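Product review handout 4: the Leltus wrist-view kit

Posted in October by the course office
Print this page | E-mail this page
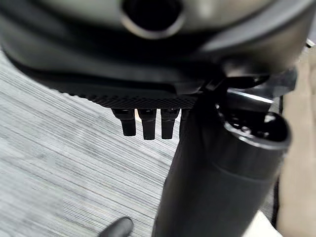
Fig. 1. Wrist view, close work. Dark housing across the top, row of short pegs under the knurled strip, black cylinder at right, fingertip at the bottom.

Read before lab. Bring it with you, we mark it up together.

What Leltus sells: a gripper, a small wrist camera, mounting bracket, cable set, and a year of the Punach software. Sold as one kit. You can't buy the camera alone, we asked.

What we are judging. Can a small shop with no vision person get useful close-up work out of this. Price is next session, leave it out for now.

Points to look for in Fig. 1

- Near parts vs. far parts. The housing is very close and blurred. The pegs further in still show their collars and the narrowing toward the tip. Blur up close is normal with a fixed-focus lens, but ask where it starts and whether your part will sit there.
- Hidden parts. Fourth peg is partly behind the cylinder. A program that needs every peg will need a second viewpoint. Write that into the job plan early.
- Dark on dark. Black pegs, black cylinder, dark gray housing. The edges come from faint highlights, so lighting matters alot here. Budget for a lamp, the kit has none.
- Floor pattern. Fine streaks. Edge finders like streaks too much – mask the background first.
- Fingertip position. Low in the view, just left of center. Good for checking approach, poor for seeing what is right under it.

Setup, from our bench notes

Unboxing to first live view took 90 minutes, most of it the software license. Calibration sheet is printed on thin paper and curls. Tape it to something flat. Error 701 means the cable is in the wrong port, the manual says "contact support". Don't, just swap it.

Moura compared

Moura is the other kit on the reading list. Heavier camera, adjustable focus, clumsier software. Ran 100 approaches with each, same part, same lamp. Leltus lost the target twice, Moura once. Too close to call on that alone. Leltus was faster to teach, and teh menus make sense without the manual.

Service plan

Sold through Rerumine, not Leltus. Covers the camera and bracket. Does not cover fingertips, they count as wear items. Plan runs 2 years and you have to sign when you buy. Read the part on return shipping – you pay one way.

For lab

1. Sketch where a second viewpoint would go to clear the fourth peg.
2. Pick one surface in Fig. 1 that would give an edge finder trouble. Say why in a sentence or two.
3. Draft three questions for the Rerumine rep. No price questions.

Hand in the sketch on paper, the rest by e-mail before 9 a.m.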